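Search Fosamance Enter keyword Go

June
By Tineke Kramer

Call for home cooks: does steaming noodles over a saucepan do anything?

We are looking for 15 people who cook at home, own at least one opinion about thin noodles, and are willing to have that opinion tested at a table with strangers present. The sessions are in the ground-floor kitchen at Skukent. They run over 4 evenings, two hours each time, starting at 6:30 p.m. Please read the whole page before writing to us. The last call brought in a pile of messages from people who had read only the part about dinner.

Some background. For the past year Fosamance readers have been sending me the same tip in slightly different words. Don't soak your thin noodles, they say, and don't boil them. Put them on a rack in a saucepan over a little water, put the lid on, and they will come out springy and separate every time. I have heard it from people whose cooking I respect and from people who also believe that a spoon keeps soda fizzy. What I haven't seen is anyone doing it side by side with a plain bowl of hot water and eating both without knowing which is which.

I tried it alone in the spring. My steamed batch was chewy in the middle and stuck to the rack at the edges, and I wrote a short, rude paragraph about it. Meifang Feng wrote back the same day. She said I'd skipped the cold-water dip, packed the noodles too tightly, and used the wrong kind anyway. She may be right on all of it. She may also be doing what believers do, where every bad result turns out to be the tester's fault. I told her so and she agreed to help run the evenings, on the condition that her method gets followed exactly as written at least once.

So there will be several methods. Meifang's is the dip, rest and steam. Her cousin Muchen Feng leaves the dip out and sprinkles water on halfway. Dehua Meng thinks the whole argument is silly, pours boiling water over the noodles in a bowl, and walks away. I have put myself down for the package directions, which have had very little love in my inbox.

We're using an ordinary small saucepan and a round wire rack that sits down inside it. I had wanted a proper tiered steamer. Dehua pointed out that the tip as readers send it is a saucepan tip, and if it needs special equipment to work then it's a different tip. Fair enough.
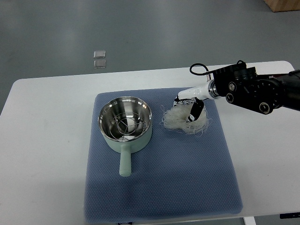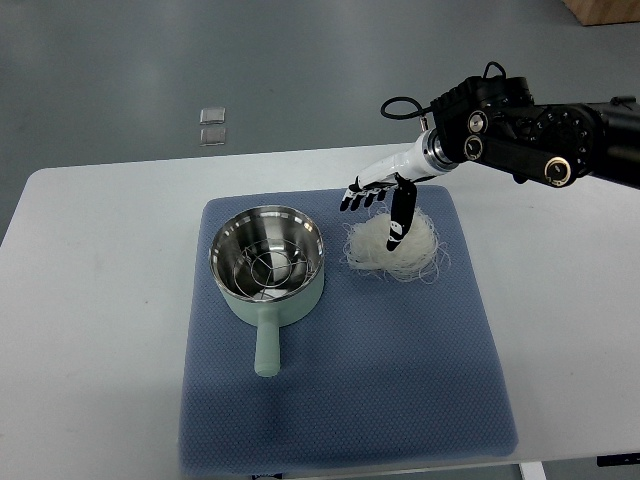

Tineke Kramer

The mint-green pan is the one we settled on. It has a stainless interior, so you can see starch on it, and a long straight handle that I don't love (I like something I can grab with two hands when there's boiling water involved). The wire rack has gaps wide enough that I expect fine noodles to droop through, though Muchen says they won't if you coil them properly. We'll find out. The blue mat stays on the table for setting up, and the cooking is done over on the stove.

What you would do

Each evening you'll cook using one method, the one printed on your card, and you won't get to pick it. Then you'll taste small bowls made by other people and fill out a one-page form. The form asks about texture, clumping, and whether you'd bother doing it again on a weeknight. It does not ask for a score out of ten. I've read enough of those to know that everybody hands out sevens.

The noodles come plain the first time around. Broth and sauce don't appear until the second half, when we check whether any difference you noticed is still there once the food tastes of something. My guess is that most of it vanishes. I've written my guess down and given it to Mingxuan Cao, who is keeping the cards and won't be tasting.

We need you for all of the evenings. Someone who turns up for one session and had a big lunch is no use to the comparison. If your schedule is shaky, wait for the next call, which will be something to do with rice.

Who we want

Regular home cooks. You should be comfortable draining a pan of hot water and standing for most of an hour. We'd like a mix of people who steam, people who soak and people who have never thought about it, and the last group has been the hardest to find. Professional cooks are welcome to write, but we'll take no more than 2.

We don't want anyone who sells cookware or noodles, or who has a video channel and hopes to film. No filming by participants, please.

Allergies: the noodles we're using are made from rice or from mung bean starch, and the broth contains soy. The kitchen is shared and I can't promise it's free of anything. If that's a problem for you, this isn't the right project, and I would much sooner lose a taster than find out the hard way.

What you get

A modest payment at the end of the final evening, bus fare from Setero or closer, and something more filling to eat once the forms are in. Participants also get the write-up before it's posted, with time to object. It should run to around 2,000 words and will include the results that make me look bad. Your name appears only if you ask for it.

What you don't get is a guarantee that we'll settle anything. This is a small group in one kitchen with one style of pan, and a clear result here would mean that steaming did or didn't help us, with those noodles. If the cards come back a muddle, I'll print that they came back a muddle.

How to apply

Write to the Fosamance kitchen desk, with "noodles" in the subject line, and tell us:

- how you usually cook thin noodles, and who taught you
- what you'd need to taste to change your mind
- any food you can't or won't eat
- whether you can make every session

Keep it short. Please don't attach recipes. Mingxuan reads the messages first and removes the names before I see them, so being a friend of mine won't help, and neither will having argued with me in the comments.

We'll answer everyone before the end of June. Accepted cooks will get directions to the Tang Street door, which is the one that opens. The front entrance at Skukent is locked after six, and the bell there rings in an office that's empty by then.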